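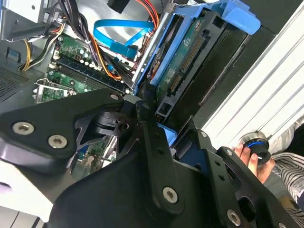
The Stanberg PC Teardown Bench Kit

I sell exactly one kit for people who want to learn what's inside a desktop computer, and it's this one. You get an open tower to work on and a gray 3D-printed parts board with a place for the pieces you take out. I put it together after years of teaching beginners at Camham with a muffin tin and a bag of loose screws (never again!).

The tower is a plain black desktop case, full size, with the side panel off. I like these older office machines because there's room for your hands. The hard drive sits in a bright blue plastic caddy, the data cable is a flat blue SATA one, and the power wires come down in bundles you can follow with your finger. Lay the case on its side before you start. It's so much easier on your back, and you can see the whole motherboard at once.

What you get

Desktop tower, refurbished, side panel removed
3.5-inch hard drive
Memory and a CPU
Gray 3D-printed parts board
Printed guide, 90 pages, spiral bound

No monitor and no keyboard. You won't need them for the first half of the guide anyway, and most people already have a spare set in a closet.

The parts board

This is the bit I'm proudest of. It's light gray with rounded corners, and it has narrow slots standing up in a row for the long thin parts, then a square socket in the middle where the CPU rests with its silver top showing. Over on the side there's a boxier slot with a bright blue latch – everybody goes for the latch first. A module card stands on edge in there, so you can get used to handling one before you touch a real motherboard.

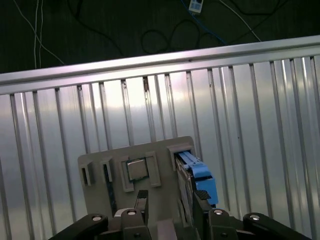 Evangelia Tzavaras

I've been taking computers apart since I was a kid and selling this kit out of my workshop for a while now. The parts board was printed in blue, then in white, and finally in gray, which hides fingerprints best. Dirk Ehlers drew the first version for me and I've been fiddling with the slots ever since. If a piece feels tight in yours, don't force it! Write to me and I'll send you another board.

How I'd use it

Start with the cables. I know everyone wants to pull the CPU out right away, but the cables teach you more, and they're also where beginners get nervous. Unplug the tower from the wall first, every time. Then pick one cable and trace it from end to end before you pull anything. Hold the plug itself and keep the wire out of it. Some of the connectors have a little catch you need to squeeze, and the guide has a close-up drawing of each kind.

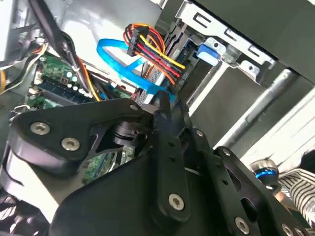
Once the cables make sense, move on to the drive, then the memory. The clips at the ends of the memory slots should open with a light push. Leave the CPU for last, and open the silver bracket slowly – the pins underneath are tiny and I can't fix bent ones by mail.

Please don't open the power supply. It's the gray box with the label on it, and there's nothing in the guide that asks you to.

Price and shipping

The kit is $220, and the parts board alone is $9 plus postage. Shipping takes 6 days in most cases, a bit longer in December. Classrooms can order several at once, just send me a note with the numbers. Lilian Tanui handles the school orders and she's much faster at email than I am.

The make of the tower and of the drive depends on what I've got in, so yours may look different from the one on this page. The Skinov case I used to stock is gone for good, sorry.
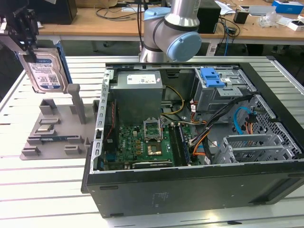 Page last changed: November 13, 2021

I've added the loose parts board to the price section, as so many of you asked for a second one. You can keep it on the table right beside the open case, with the memory in its long slot and the small stuff in the pockets. If you bought the earlier kit and want the new guide, drop me a line with your order number and I'll put one in the mail.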